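Wahlkampf mit Schere und Leim

Wer glaubt, freche Wahlplakate seien eine Erfindung der Werbeagenturen, sollte nach Rustad fahren. Im Stadtarchiv liegen 434 handgemachte Handzettel aus einem einzigen Bürgermeisterwahlkampf, und sie sind ein Fest! Da wird gereimt, gestichelt und gezeichnet, dass man gar nicht mehr aufhören mag zu blättern.

Eilif Lundgren hat den Bestand geordnet und die schönsten Blätter für die Ausstellung im März ausgewählt. Sein Liebling zeigt den Amtsinhaber als Wetterhahn, darunter nur zwei Wörter: »Dreht wieder«. Gedruckt wurde das in einer Küche, nachts, auf der Rückseite alter Tapetenreste.

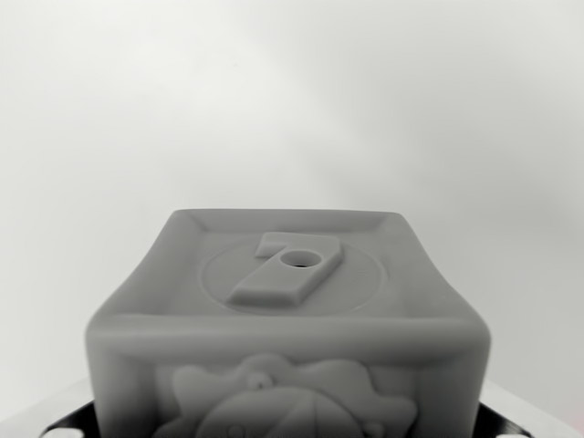

Knapp und laut

Gewonnen hat am Ende der Wetterhahn, mit 29 Stimmen Vorsprung. Die Gegenseite klebte am Sonntag trotzdem weiter - und zwar Glückwünsche, ebenfalls gereimt. Auch die hängen jetzt in der Ausstellung, gleich neben dem Eingang, und allein für sie lohnt sich die Fahrt.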